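Unit 9: Setting the Table, or How People Decide Where the Fork Goes
Material Culture of Everyday Life
Handout, revised September 10, 2022

Bring this to class. It replaces the old Unit 9 handout, which had the reading pages wrong and which several of you followed faithfully to a chapter on drainage.

The question for this unit is why eating tools get a place to rest, and who decides where that place is.

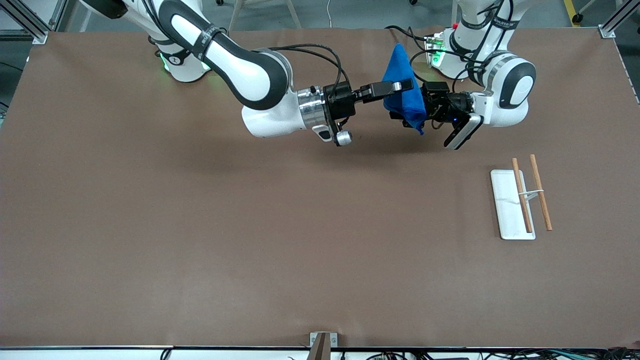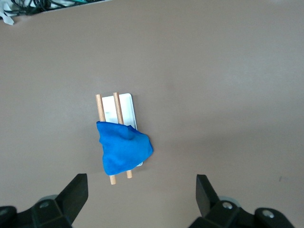
Two sticks and something small and white, in both; in the first, only one of the sticks lies on it.

1. Tools that rest and tools that don't

A spoon spends most of a meal doing nothing. So does a knife. Every table culture has had to settle what happens to the tool between bites, and the answers say a lot about who washes the tablecloth. Broadly, the tool can go on the food, on the dish, on the table, or on an object made for the purpose. The last one is the expensive answer. It asks a household to own, store and clean a thing whose whole career is to be touched by another thing.

Terms you need:
Rest: any object meant to hold an eating tool off the table.
Cover: one person's full set of dishes and tools.
Idle position: where the tool goes mid-meal.
Finished position: where it goes when you are done. Confusing this with the idle position is how people lose half a dessert.

2. The Solley household inventory

The reading is an inventory of a boarding house in Solley, pages 17 to 31 in the packet. It lists 128 pieces of flatware and no rests of any kind. It also lists 255 napkins. Before you write a paper arguing that the people of Solley were unusually messy, consider that the napkins may have been doing the work of the rests. Also consider that the clerk was paid by the line.

Things to look for as you read:
- Which items are listed by room and which by material
- What counts as a "set" (the clerk changes his mind on the third page and never mentions it)
- Items described as "old." Old compared with what?
- The gravy ladle that appears twice

3. Manners books and their readers

Manners books are a record of what people were doing wrong. If a book tells you not to point with your chopsticks, somebody was pointing. If it tells you not to clean your knife on the bread, you may picture the bread. Read each rule backward first, then ask who was supposed to buy the book. The Sostholm guide in your packet claims to be for "families of every condition" and then spends four pages on the correct seating of a bishop.

The guide gives chopsticks one paragraph, shorter than the one on grapes. Its advice is to lay them side by side and leave them alone. Compare the longer section on forks, where the author plainly has a grudge.

4. The matching set as a sales idea

For much of the period we cover, ordinary households ate with what they had. The idea that everything on a table should match had to be sold to people, one catalog at a time. The Andosex catalog pages show how this was done. Note that the pieces are numbered, so that a buyer always knows which ones are missing. Note also the phrase "the complete table," which changes meaning each time the company adds a product.

Discussion points:
- What does a numbered set do to a buyer who owns most of it?
- Why does the catalog show the table with no food on it?
- Does your own kitchen have a matching set? Where is the missing fork?

5. Short assignment

Watch one meal, start to finish, somewhere you are allowed to be. Write down every idle position you see, including elbows, phones and the edge of a pizza box. Draw a plan of the table from overhead. Artistic ability will not be graded, though it will be noticed.

Two pages, double spaced. No wider margins than last time, please.

6. Looking ahead

The Seol market packet is due back at the desk in November, with all its pages, including the fold-out. Unit 10 is on lids.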